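4.2 Small things in children's bedrooms

Bedrooms shared between sleeping, dressing and play were the richest part of the Carnham survey, and we enjoyed working through them more than any other set. Of the 70 homes visited, 18 had a loft bed with usable space underneath. We had expected those lower bunks to be slept in or filled with toys. Many of them served as a second closet, and a very inventive one at that! Coats, bags, pillows and boxes all found a spot within a child's reach, often on fittings that had never been meant for them.

Jewelry was the happy surprise. Necklaces and bracelets moved around the room more than clothes did, and they seldom had a fixed home. Fine chains tangle easily, so the place where one is put down matters a good deal to whoever has to pick it apart later. A small round table close to the bed (Figure 6) gives a flat, open spot for that kind of job.
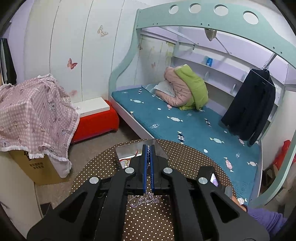

Figure 6. Tangled silver chain necklace over a round table with a polka-dot cloth; behind it, a loft bed with a jacket on the lower mattress and a coat on a hanger.

The bunk in Figure 6 also shows how folding and hanging can share one short stretch of bed. A pink puffer jacket is bundled at the back of the mattress, while a navy coat hangs from a metal rod at the side. We coded the two separately, as "resting" and "hung," following the scheme used in our earlier Golotville study. Shelves inside the bunk were coded as a third type, even where they held a single box.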